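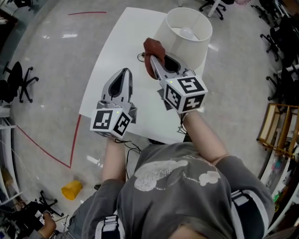
Pevard sets aside equipment budget for 14 new hand-held gripper stations

Zukbridge, April – Pevard, which trains robots to do household and light cleaning jobs, has agreed its equipment plan for the coming year. The plan covers 14 new recording stations, a stock of spare parts and a small reserve for repairs.

Each station is made up of a pair of hand-held grippers with marker cubes, a shoulder harness, a table and a set of everyday household goods such as cloths and lamps. A person works at the table with a gripper in each hand, and the movements are recorded for later use in training.

The cost per station is put at £2,181, including delivery and cabling but not furniture. Pevard compared buying with leasing before settling on a purchase. Leasing was cheaper in the first year, but the company expects to keep the grippers long enough for buying to cost less overall.

The grippers will come from Oda, whose fingers can be changed without sending the whole unit back. Harnesses and cables will be bought separately from Ruvov. Pevard has asked both suppliers to quote for spares at the same time as the main order – fingers, straps and buckles are the parts it expects to replace most often.

Orders will be placed in two lots. The first ten stations are due at the Zukbridge site before the summer, with the rest to follow once floor space has been marked out and extra power points fitted. Existing stations will stay in use throughout.

Over 81 per cent of the budget goes on the stations themselves. The remainder covers spares, repairs and staff training on the new units. No money has been put towards full robot arms this year, and a decision on those will be taken when the next budget is drawn up.

Suppliers of tables, shelving and storage who wish to quote for the second lot can ask for the specification from the Pevard purchasing office in Zukbridge.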